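**Zuvuvell Z2 two-finger gripper: product page and safety notice**

Status: on sale, firmware update required for units shipped before 17 Aug 2020
Sold by: Studholm Automation, Tirnmont

The Z2 is an electric parallel gripper for light arms doing pick-and-place, drawer and door work. It bolts to a standard tool flange with the supplied adapter plate and takes its power from the arm.

| Item | Value |
|---|---|
| Stroke | 92 mm |
| Grip force, adjustable | up to 58 N |
| Cable | fixed, to arm connector |
| Finger mounting | two screws per finger |
| Finger check | every 1,000 cycles |

## Safety notice: fingers may open after a short power dip

In July a customer reported that a Z2 let go of a part during a stop. We repeated the fault on our own bench. If the supply voltage drops for more than 30 ms and then recovers, the controller restarts and runs its homing routine, which opens the fingers fully. Anything held at that moment is dropped. The arm may show no error, as its own supply can ride through the same dip.

There is a second effect. After the restart the gripper reports "closed" until homing is finished. A program that checks only that signal will go on to its next move with nothing in the fingers, or with the fingers spread wider than the path allows for.

No injuries have been reported to us. We have had two reports of damaged fingers.

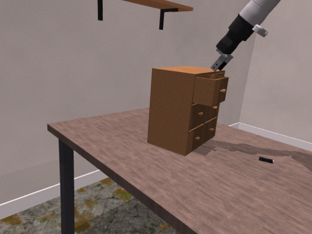

Drawer work is where the second effect does the most harm, and we now ask all customers with cabinet tasks to simulate the recovery path before running it on hardware. The usual mistake is to have the arm go straight back to its home pose after a fault. With the top drawer pulled out and the gripper tip just over the end of the cabinet top, there is little room for fingers that open without warning, and a sideways move at that height can catch the drawer front or its knob. Program a straight lift first, then open, then move away. Check any shelf above the work as well, including its brackets, against the full height of the arm during the lift.

## What to do

1. Read the firmware version on the status screen. Version 2.4 and later have the fix.
2. If yours is older, stop using the gripper for loads over people or walkways until it is updated.
3. Keep hands out of the finger area whenever power is restored. Homing starts without a delay on the old firmware.
4. Install the update with the arm in manual mode and the fingers empty.
5. Test it: close on a soft block, stop the arm, then cut and restore gripper power. The fingers must stay where they are and the status must read "unknown".

The updated firmware will not home by itself. Your program has to send the home command, so older programs need one extra line at startup. A sample is in the download.

Units bought through Castellanos have a different cable and need the Castellanos version of the update file. The standard file will be refused at the first step and does no damage.

## Spare parts

Bent fingers should be replaced as a pair. Do not straighten them. Finger sets damaged by this fault are replaced free of charge; send the serial number and a short note of what happened.

Contact for this notice: Manolis Karamanlidis, product support, Studholm Automation.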